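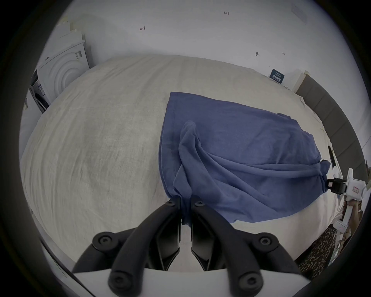 Fistudon is a software package for learning and executing the handling of cloth by two-armed robots. It covers perception, grasp selection, motion planning and low-level control, and is maintained at the Ernside laboratory under the direction of Ourania Theodorakopoulos. The package is built on demonstrations made with hand-held grippers, which give the planner examples of where a garment is taken hold of and how the two hands are placed in relation to each other. A typical grasp pair consists of two corners of one cloth, as with a crumpled blue piece on a cream-white sheet, where one gripper pinches the lower-left corner and a second holds the right corner, drawn out to a small point. Fistudon stores such a pair as a single two-handed state and attaches to it an estimate of the slack in the fabric between the jaws.

History

Work on Fistudon began as a rewrite of Lirov, an earlier program that planned folds from a flat outline of the garment. Lirov required the cloth to be laid out by hand before planning could start, and it failed when the outline was hidden by folds. The first public version of Fistudon was released on 17 September 2020. It kept the file format used by Lirov for fold sequences but replaced the outline matcher with a learned model of corners and edges. A second major version, issued the following January, added the slack estimate and moved the controller into a separate process.

Perception

The perception module takes wide-angle color images as input and does not require a depth sensor. It corrects for lens distortion, separates the cloth from the surface under it, and marks candidate hems, corners and ridges. Each candidate is given a score for the likelihood that it is a true corner of the garment, as opposed to a point formed by a fold. Confusion between the two is the most common source of error in the package. Bedding presents a particular difficulty, as a wrinkled sheet can produce edges that resemble the hem of a thin towel or shirt. The standard model was trained on 3,658 demonstrations, of which 134 were set aside for testing.

Planning

The planner, called Salameh, searches for a short series of two-handed moves leading from the current state to a goal state. Its library contains 22 basic moves, among them lift, spread, drag, regrasp and lay down. Salameh does not attempt a full physical simulation of the fabric. It instead compares the present state with stored demonstrations and adapts the closest match, checking that both arms can reach their targets without crossing. When no match is close enough, the planner issues a spread move and requests a new image.

Plans are written as plain text files and may be edited by the operator before they are run. An edited plan is checked again for reach and collision.

Control

The controller treats the arms as a linked pair while both are holding the cloth. One arm follows the planned path, and the other keeps the distance between the jaws within limits set by the slack estimate. If the measured pull exceeds the upper limit, both arms stop and the following arm moves inward until the pull drops. Jaw force is set for each class of fabric in a configuration file. The file supplied with the package lists towels, shirts and light sheets; knitted garments were added later and use a slower closing speed.

Tools

Fistudon includes a viewer for stepping through demonstrations, with the video from each gripper shown next to its recorded path and jaw opening. A labeling tool allows corners to be corrected by hand, and the corrected labels can be exported for further training. A command-line program converts older Lirov sequences, though moves that depended on a flat outline are skipped and listed in a log.

Limitations

The package supports one garment at a time. Piles of laundry must be separated beforehand, and patterned fabric is detected less reliably than plain fabric. Garments with stiff parts, such as collars and waistbands, are handled as uniform cloth, and this can lead to poor slack estimates near the stiff part.

See also

Lirov
Salameh (planner)
Two-arm manipulation
Learning from demonstration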